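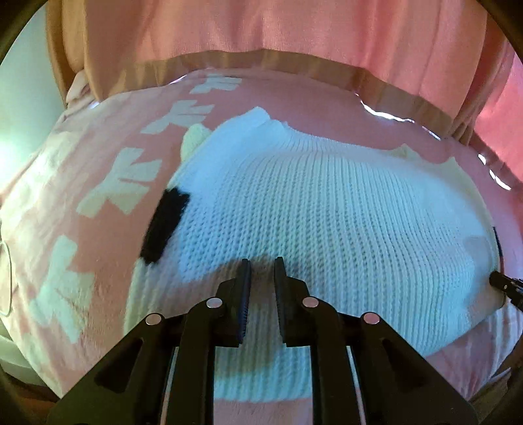 White ribbed knit on pink printed fabric.

Geteretti Fabric Comb 510

Item no. 401
In stock, ships in 6 working days

The Geteretti 510 is a hand comb for taking pills and loose fuzz off knitwear. It has no motor, no battery and no blades to replace. The working edge is a strip of fine steel mesh set in a beech handle, and it is made for sweaters, cardigans, scarves and wool blankets.

Choosing the right comb

The 510 has a medium mesh. It suits most everyday knits, including ribbed cotton, lambswool and acrylic blends. For cashmere and other very soft yarns, use the Prisby, which has a finer mesh and a narrower head. For coats, rugs and upholstery, the Brøndum is wider and takes more pressure.

None of our combs should be used on lace, loose crochet or anything with beads or sequins. Silk is also a no.

How to use it

Lay the garment on a firm, flat surface and smooth it out. Hold the cloth down with one hand and pull the comb toward you in short strokes with the other. On ribbed knits, work along the ribs. Going across them can catch a raised stitch.

Start light. If the pills don't come away, go over the area again before you press harder. Cuffs, underarms and the sides where a bag rubs usually need a few passes — the rest of the garment may need only one.

Lift the fuzz off the mesh with your fingers as you go. Don't rinse the comb. Water gets under the edge of the mesh and will loosen it over time.

Specifications

Handle: oiled beech
Mesh: stainless steel, medium
Head width: 6 cm
Supplied with: cotton storage bag, printed care card
Made in: Plestisham

Replacement mesh

A new mesh strip can be fitted at our Plestisham workshop. Vernon Gill handles repairs. Send the comb in without its bag and include your order number. The workshop is closed for part of August, so allow extra time then.

Customer comments

"Got two winters out of a cardigan I was ready to give away. The handle is a bit thick for small hands." — Amrit Lapointe

Ordering and returns

Unused combs can be returned in their original packaging. Shops and dry cleaners can order in cartons, with special pricing on orders of 1000 or more. Custom branding on the handle is available for carton orders only.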